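Besteckständer mit Holzstäbchen: wie sauber halten und wie einräumen?

Forum Haushalt & Küche > Ordnung und Reinigung

Bongani Mofokeng
Mitglied, 4. Mai 2023

Hallo zusammen,

ich habe seit einiger Zeit einen Besteckständer aus Kunststoff auf dem Tisch, gekauft unter dem Namen Trokby. Oben gelocht, unten eine Auffangschale. Darin stehen Essstäbchen, ein paar Löffel und das, was man beim Kochen sonst noch schnell braucht. Wir essen fast jeden Abend mit Stäbchen, deshalb kommt alles nach dem Abwasch direkt wieder hinein.

Jetzt habe ich zwei Probleme. Erstens riecht es nach ein paar Tagen unten muffig, und manche Holzstäbchen haben am unteren Ende dunkle Stellen bekommen. Zweitens ist der Ständer so voll, dass ich beim Herausziehen eines Stäbchens immer drei andere mitnehme. Ich räume ihn inzwischen alle paar Tage komplett aus und sortiere neu, aber das hält nicht lange.

Kann man die dunklen Stellen noch entfernen oder müssen die Stäbchen weg? Und gehören die Spitzen nach oben oder nach unten? Meine Schwiegermutter sagt nach oben, auf der Packung stand dazu nichts. Spülmaschine haben wir nicht.

Danke schon mal.

Ilness
Mitglied

Dunkle Stellen am Holz sind meistens Schimmel oder der Anfang davon. Wegwerfen. Stäbchen kosten fast nichts. Ich habe auf Metall umgestellt und seitdem Ruhe.

Taladar
Erfahrenes Mitglied

Metall ist Geschmackssache, mir rutschen die Nudeln davon ab. Beim Wegwerfen stimme ich zu. Abschleifen bringt bei dünnen Stäbchen nichts, die Verfärbung sitzt oft tiefer, und die raue Stelle nimmt danach noch mehr Wasser auf.

Zum Geruch: Der kommt aus der Schale. Das Wasser läuft durch die Löcher nach unten und bleibt dort stehen. So mache ich es:

Nach dem Spülen alles auf ein Geschirrtuch legen und abtrocknen. Holz danach noch liegen lassen, bei mir sind das ungefähr 90 Minuten, im Winter auch mal bis zum nächsten Morgen. Erst dann kommt es in den Ständer.

Die Schale alle 2 Tage ausleeren und auswischen. Einmal in der Woche den ganzen Ständer mit heißem Wasser und Spülmittel waschen, die Löcher mit einer alten Zahnbürste. Wenn Kalk drin ist, vorher Essig oder Zitronensäure einwirken lassen und gut nachspülen.

Spitzen nach oben trocknet besser, da hat deine Schwiegermutter recht. Man muss sie dann aber zum Herausnehmen weiter unten anfassen. Wenn kleine Kinder am Tisch sitzen, würde ich sie trotzdem nach unten stellen.

Zum Einräumen: Trenn Stäbchen und Löffel. Dicke Griffe auf eine Seite, alles Dünne auf die andere. Was ihr nicht täglich benutzt, kommt in die Schublade. Lange Stücke zuerst hineinstellen, kurze danach, sonst verkeilen sie sich. Und pro Fach nur so viel, dass man es mit der Hand noch locker hin und her schieben kann.

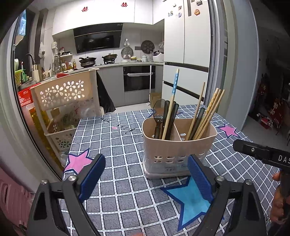
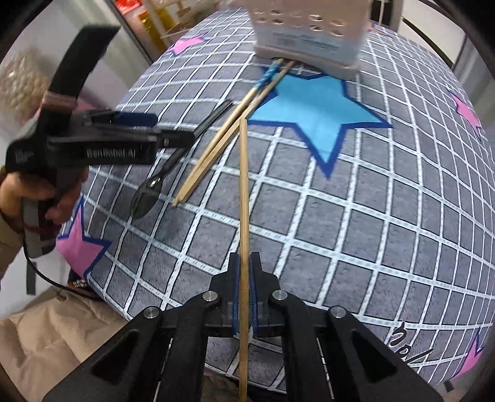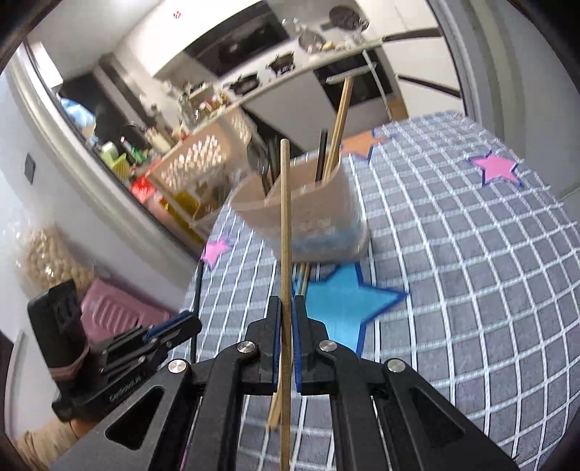
Ein Gummiband um die Stäbchen würde ich nicht empfehlen. Darunter trocknet das Holz schlecht, und man macht es nach dem dritten Mal sowieso nicht mehr ordentlich drum. Wenn ihr viele habt, lieber einen zweiten Behälter nehmen. Ich hatte mal einen von Le Roux aus Keramik, der war schön schwer und ist nicht gekippt, hatte aber keine Löcher und war deshalb für Holz nicht geeignet.

Neue Holzstäbchen reibe ich vor dem ersten Gebrauch dünn mit Leinöl in Lebensmittelqualität ein und lasse sie ein paar Tage trocknen. Bei lackierten ist das nicht nötig. Die sollte man austauschen, wenn der Lack an den Spitzen abgeht. Und den ölgetränkten Lappen bitte ausgebreitet trocknen lassen und nicht zusammengeknüllt in den Müll, der kann sich selbst entzünden.

Bongani Mofokeng
Mitglied

Danke euch beiden. Die verfärbten habe ich aussortiert, und die Schale habe ich heute mit Essig sauber gemacht. Das mit dem Trocknen auf dem Tuch probiere ich ab jetzt aus. Die Löffel ziehen erst mal in die Schublade um.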